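Humidity and the back room

I have been logging relative humidity in the back room since October. The logger is a small Trandar unit on the bookshelf, one reading every ten minutes, and it has now passed 3,000 samples. The room peaks at 80 percent before sunrise and settles at 66 by early afternoon. Opening the door to the hall drops it by around 2 points, which is within the sensor's error.

The wall facing the yard is the likely source. It has no cavity, and the paint on it is a sealed type — a poor choice for solid brick.
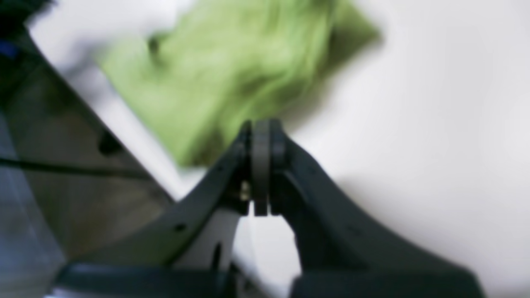
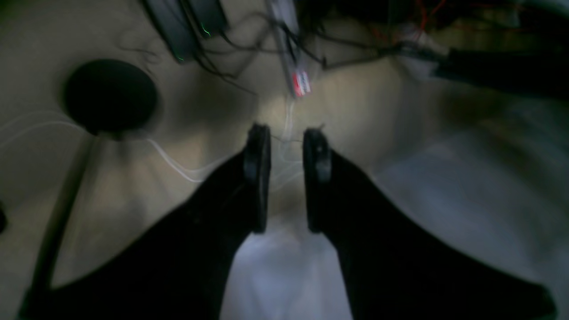
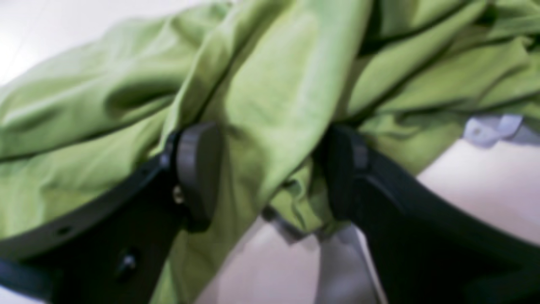 Refilwe Mokoena wrote in to say that relative humidity alone proves very little, and that I should convert everything to dew point before blaming the wall. She is right. A cold room reads high even when the air holds no extra water.

I have started the conversion. The temperature column has a gap where the battery ran down, so the first week is unusable. The second logger goes outside tonight, under the eaves.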